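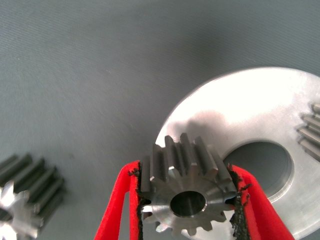
Spur gear held at the foam pads, disc behind.

Thursday, April 17, 2025
Tredotbridge student robotics project, Cikel gear assembly task

The session was limited to grasping the small gear. Grip setting was changed from 1,745 to 2,190 for the last three trials. The pads are frayed along the edges – replacement is to be entered on the Dukau order.
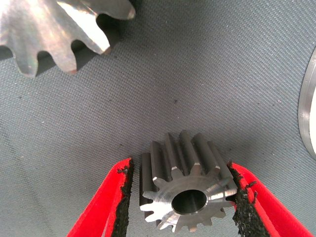
Benkirane asks that the setting be returned to 1,745 until new foam is fitted, and that both values be logged with each trial.

Agreed. Disc placement is deferred to the next session. The order form still shows the October part list and must be updated.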